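Section 8. Gripper fingers: inspection, cleaning and re-zeroing

Skurumico bench cell, Dronarside type
User guide, issue of Sep 19, 2019

8.1 When to do this work

Carry out the full procedure every 20 shifts, after any collision stop, and whenever the arm starts to drop or tilt parts that it used to pick cleanly. The quick check in 8.3 can be done at any time and does not need the covers off.

If the cell has stood unused over a holiday, do the full procedure before the first run. Cells at the Kornthorpe site follow their own February shutdown list, which takes the place of this paragraph.

8.2 What you need

Hex key, 2 mm (in the lid of the spares box)
Soft brush, dry
Lint-free cloths
Isopropyl alcohol in a dropper bottle
Finger set, if the inspection shows that one is due
The cell log sheet

Do not use compressed air on the fingers. It drives grit into the slides behind them and the jaws will begin to stick.

CAUTION: The fingers close with enough force to bruise. Keep your hands away from the jaws until the cell is in SERVICE and the amber lamp is steady. A flashing lamp means the drive is still live.

8.3 Quick check from the wrist camera

1. On the panel, choose SERVICE, then WRIST VIEW.
2. Press OPEN FULL. Wait for the jaws to stop moving.
3. Jog the wrist until both fingertips are over the green cloth. The cloth gives an even background and makes chips and bends easier to see.
4. Look at each tip. Light scuffing and pale dust are normal. A missing corner, or a crack running into the triangular opening, is not.
5. Look at the gap. It should be clear, with nothing hanging from either finger.
6. If both fingers pass, write "quick check" on the log sheet and return to RUN. Otherwise go on to 8.4.

Note: the two tips may not look level in the wrist view, as the camera does not always sit square to the jaws. Do not adjust the fingers on the strength of the picture alone. Use the zero routine in 8.6.

8.4 Cleaning

1. With the cell in SERVICE and the lamp steady, press HOLD on the panel.
2. Brush each finger from the base towards the tip. Brush along the ridge first, then inside the opening.
3. Brush the toothed edge near the base. Dust packs in between the teeth and is easily missed.
4. Put two drops of alcohol on a cloth and wipe the gripping faces. Do not drip it straight on to the fingers.
5. Let the fingers dry before you release HOLD.
6. Shake the green cloth out away from the cell and lay it back. Small creases do no harm, but smooth out any fold that stands up high enough to catch a fingertip.

8.5 Changing a finger

Always change fingers as a pair. A new finger against a worn one will grip off centre.

1. Loosen the screw at the base of the left finger with the 2 mm key. Hold the finger as you do so - it comes away as soon as the screw is free.
2. Wipe the seat with a dry cloth.
3. Fit the new finger with its sloping tip facing inwards and push it fully home.
4. Tighten the screw until it just stops, then a further eighth of a turn.
5. Repeat for the right finger.

CAUTION: Do not use thread lock. The inserts are soft and will pull out the next time the screw is undone.

8.6 Re-zeroing the jaws

1. Release HOLD and press CLOSE SLOW. Be ready to press STOP.
2. When the tips meet, choose SET ZERO. The panel shows 0.
3. Press OPEN FULL, then CLOSE SLOW again. The reading should come back to 0. If it does not, repeat from step 2.
4. Press OPEN FULL and jog the wrist back over the cloth. Check that the right finger will not touch the clear acrylic structure, or the dark cable or tube beside it, before you make any further move.

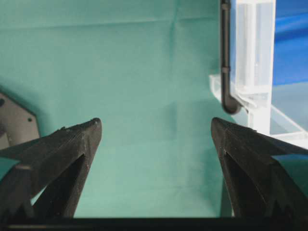

Fig. 11. Wrist view with the jaws open and nothing held. Clear structure at upper right, grey plate at left.

5. Jog in small steps only while the fingers are this near to the clear panels. They are hard to judge on the screen, so go by the bright edges.
6. Raise the wrist, choose RUN, and let the cell make one pick at low speed.

8.7 If the zero will not hold

Reading drifts after each close: the finger screw is loose. Repeat 8.5, step 4, on both sides.

Jaws stop short with nothing between them: dirt in the slides. Clean again, then cycle the jaws open and closed with no part in place.

Panel shows E20: the drive has lost its reference. Switch off at the wall, wait, switch on, and start again from 8.6. If E20 comes back, leave the cell off and contact the Alemayehu service desk with the serial number and the last page of the log sheet.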